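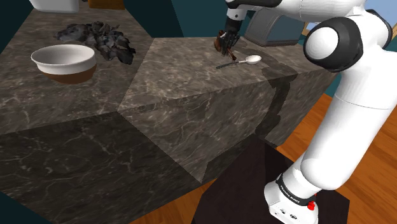
Mundcombe, July

Skedia had its open day at the Ostside building and I went over in the afternoon. I expected to stand behind a rope and watch arms move boxes. Most of the visit was spent in front of a screen, because the group there does its kitchen work in simulation first.

The project is called Evangelista. They build kitchens in software, put an arm at the counter and give it small jobs with the things lying there. The one we watched had marble counters, a bowl, a spoon and a gray appliance at the back. The arm is a white one on a pedestal, with its gripper right down by the spoon. It was holding something brown, or about to, and from my seat I couldn't tell which. The shadow on the stone was good, it bent over the front edge of the counter the way a real one would.

They have 537 kitchens so far and had run 2,601 tries on this set of jobs. I asked how long it takes to make a new kitchen and was told 20 minutes if the furniture is already in the library, a lot longer if not. Spoons are harder than bowls - thin handles give the fingers very little to close on.

After that we could have a turn at driving the arm with a hand controller. I got 3 goes. On the first I ran the gripper into the counter, and on the second I knocked the spoon away. The third was better, but slow. Moving left and right was easy. Judging height on a flat screen was the hard part.

There was coffee downstairs and a short talk I only caught the end of. Parking at Ostside is bad, so take the bus if you go. They plan to open again in the fall and I'd like to see the same jobs done on a real counter.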